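Educators' Lounge > Science Outreach > Workshops and Field Days

Topic: Curby drop tower day, worth giving up a Saturday-type outing?

slowfizz
Posted 4:12 pm

Hi all! I teach seventh grade science in Tinville and we got the flyer for the Curby drop tower day in January. For anyone who hasn't seen it, your students design a little sealed experiment, mail it ahead, and then the whole class goes up to watch it fall and gets the slow motion video afterward. Bus is covered, lunch isn't. I'm dying to do it, but my principal wants to know what the kids get out of something that's over before you can blink. Has anybody here gone?

marblejar
Posted 4:40 pm

We went last year and I'd go again tomorrow. My kids did a candle in a jar, which I know everyone does, but they'd argued about that flame for weeks (would it go round? would it go out?) and when the video came up on the big screen they were yelling like it was a ball game. I've never gotten that out of a worksheet.

Do mail your box early. Ours sat in their mail room and one kid cried.

pulleyperson
Posted 5:03 pm

I'll be the grump. We went and I thought it was a lot of bus for very little science. 13 schools were signed up, so we stood in a hallway for most of the morning, and each team got 5 minutes with the staff. The staff were lovely! But my group had real questions about why their water blob broke apart and there wasn't time. I could've dropped a phone in a padded bucket off the bleachers and had the rest of the day to talk about it.

marblejar
Posted 5:11 pm

I mean, you could, but did you?

pulleyperson
Posted 5:19 pm

I did, thank you! Clear plastic box, phone taped inside, pool noodles in the bottom of a trash can. We got good video of a spring with a weight on it snapping shut as it fell. Total cost was the noodles.

slowfizz
Posted 5:26 pm

OK, both of these are super helpful. The hallway thing worries me, I have 60 kids across my sections and they don't stand well. Did they let you split into two visits?

marblejar
Posted 5:31 pm

They did for us but we had to ask. There's a spot on the Curby form for "special needs of your group" and I just wrote it in there.

benchwarmer_sci
Posted 6:48 pm

Jumping in from the high school side. I've done Curby and I've done the Kaijage balloon launch, and if you only get one trip out of your principal I'd pick Kaijage. The kids track the thing all afternoon, it doesn't end in a blink, and there's pressure and temperature data you can chew on until spring break. The downside is weather. We got bumped twice and I had to redo the permission slips each time, which about finished me off.

What I'd tell your principal either way is that the trip is the small part. Have them write their guess down before, seal it, and open it after. I got better lab reports from that one envelope than from anything else I did that year. Mine also had to write the step by step for their experiment so that another team could build it cold, and oh boy, the first drafts. "Put the thing in the thing." We went back and forth on those for a week.
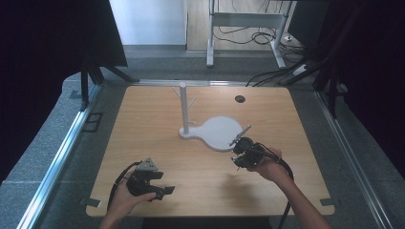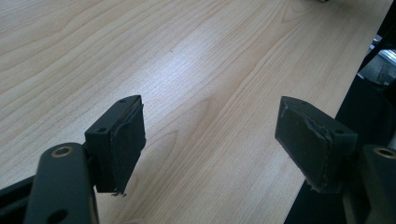 Re: Curby drop tower day
slowfizz
Posted 7:15 pm

The envelope idea is going straight into my plans, thank you! I hadn't thought about Kaijage. Is it OK for seventh graders or would they be lost?

benchwarmer_sci
Posted 7:22 pm

They'd be fine if you do the graphs together. Mine were ninth graders and they needed hand-holding too.

pulleyperson
Posted 7:40 pm

I disagree a little. The data file is a mess and it comes with no labels. I spent a whole evening working out which column was altitude. For seventh grade I'd clean it up first and only give them 3 columns.

tapemeasure_9
Posted 8:02 pm

Does anyone know if the Donby mini grant can be used for lunches? We've got the same problem with Curby, the bus is free but half my class would need a meal.

marblejar
Posted 8:10 pm

Donby said no to food when I asked, but they did pay for our box materials and that freed up our PTA money for sandwiches. Ask the PTA first, they like being asked first.

slowfizz
Posted 8:34 pm

Alright, I'm putting in for Curby with the split visit, and I'm stealing the noodle bucket for the week before so they've seen something fall already. Pulleyperson, what did you use to stop the phone from sliding around? Mine would crack on the first drop, I just know it.

pulleyperson
Posted 8:41 pm

Painter's tape and an old sock. Use somebody's retired phone, not yours!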